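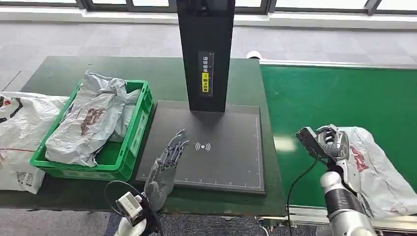
Department of Household and Consumer Studies, Working Papers

Figure 3. Two light gray plastic mailer bags in a green crate, next to the scanning pad.

4.2 What people keep, and why they keep it

We come now to the part of the study that gave us the most pleasure, and that we had very nearly left out of the original plan. Earlier sections dealt with how often people send clothing back to the shop it came from. In this one we ask what becomes of the bag. Soft mailers (Figure 3) are light, cheap and easy to squash into a drawer, and a good many of our households had a drawer that would no longer close.

The survey form went to 596 households in Trindberg and the villages along the valley road, and 288 of them sent it back filled in. It had 34 questions, only four of them about packaging. Those four drew longer written answers than all the rest together – people wrote up the margins and over onto the back, and one household added a drawing of its hall closet with the shelves labeled. We read every one of these answers twice, several weeks apart, and sorted them into groups only after the second reading.

The largest group kept mailers for a possible return. This is sensible enough on its face. Prasisport, the sports clothing shop that most of our households named first, asks its customers to use the bag the order came in, and its bags have a second glue strip for that purpose. Yet the same people also told us that they kept the bag long after the return period had run out. When we asked about this in the follow-up calls, the usual answer was a friendly sort of shrug. The bag had gone into the drawer in January, after the holiday orders, and there had been no particular day on which to take it out again.

A second group kept mailers for other uses altogether: muddy shoes, wet swimsuits, seed potatoes, outgrown baby clothes on their way to a cousin. The paper-lined bags from Hodžić were prized here because they stand up by themselves, while the thinner Zirar mailer was thought good only for lining a trash can. We had not expected people to know their mailers by name, and we were charmed to find that 31 households did.
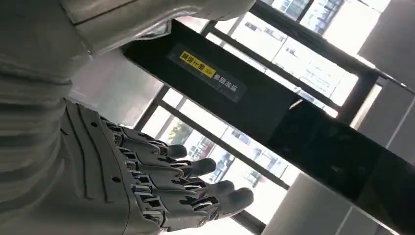 One respondent felt that our wording had been unfair, and told us on the phone that keeping a bag for shoes should never have been listed under "storage", given that the bag was in use every week and was washed more often than the shoes were. We think this is a good point, and we have moved such answers to a heading of their own, "regular reuse", in the tables that follow.

The change matters more than it may seem to. Under the old heading, a household with a full drawer and a household with one hard-working bag looked just the same. Pulled apart, they turn out to differ in other ways too. The regular reusers tended to order less often, and they were much more likely to share an order with a neighbor – a habit we take up in Section 4.3, along with the question of who pays the postage.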